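Workshop tips: when a small robot arm grabs the wrong thing (or won't let go)

If you have an arm on a table at home, sooner or later it is going to press down where it shouldn't. Mine did it in March, at 5 in the morning, on a practice run in the simulator before I let the same program loose on my own bench. The gripper went down too low beside a marker, the joint load shot up, and the whole thing stopped with code 77. I was thrilled! A crash in the simulator costs you a cup of coffee. A crash on the bench costs you a finger joint, and I have paid for 3 of those already.

Write the code down before you clear it. My Jotitz controller wipes the fault list the moment you press reset, and the only reason I know the last good position was 2,566 counts on the shoulder is that I had scribbled it on masking tape.

Next, look at the arm from more than one side. I love this tip and I'll repeat it to anyone who stands still long enough. From one angle a gripper can seem to be well clear of everything, and from another it's practically sitting on your pens. Marichka Pylypenko taught me to save two views of every test table — one close in, one that takes in more of the room — and to go through both before changing a single number.

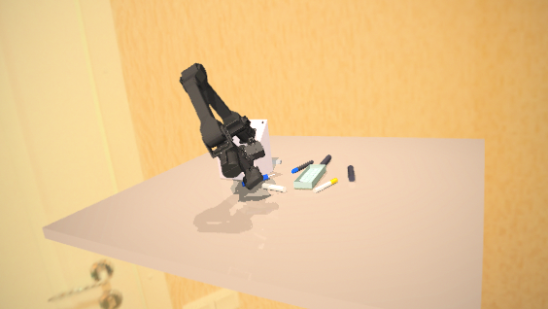 Markers out on the table, arm reaching in.

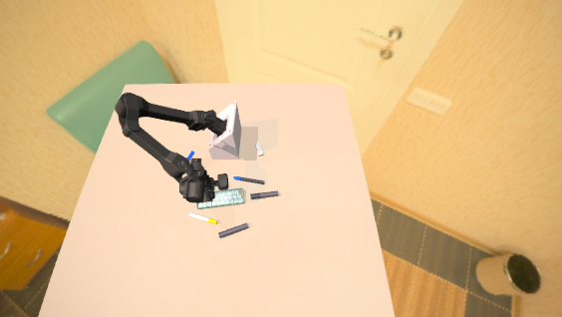
Once you've had a good look, work out which of these you've got.

The arm is pushing into the tabletop. Nearly always the table height is wrong in the settings. Measure from the floor to the top at all the corners, use the highest one, and add the thickness of a pencil. You can trim it down later when everything runs sweetly.

The arm drags its neighbors along. Your pens are too close together for the fingers to open. Spread them out until you can lay your own thumb between any two, and get the big stuff off to the side. Tall items are worse than flat ones, because the wrist and the forearm have to get past them too (everyone watches the fingertips and forgets the elbow!).

The arm grabs, lifts, and loses it. Round markers roll. Wrap a rubber band around the barrel, or slow the last inch of travel to a crawl. I do both.

It stops in midair with no code at all. Check the plug. Then check the cable at the base, where it gets bent every time the shoulder turns. I've found more bad cables than bad motors.

A word on safety, and please don't skip it. On a real arm, never reach in to free something while the power is on, even if the arm has been still for ages. A stopped program can pick up right where it left off. Hit the stop button, switch off at the wall, and hold up the upper arm with your free hand before the brakes let go — a Canberg arm like mine drops like a sack of potatoes. Keep the stop button where you can slap it without looking. Mine is screwed to the front of the bench on the left.

After a fault, run the first pass at the slowest speed with nothing on the table, then with one marker, then with the lot. I leave the slow setting on for the rest of that session. My bench arm has gone since March without another 77, and I've moved on to teaching it to sort drill bits. The small ones are giving it terrible trouble.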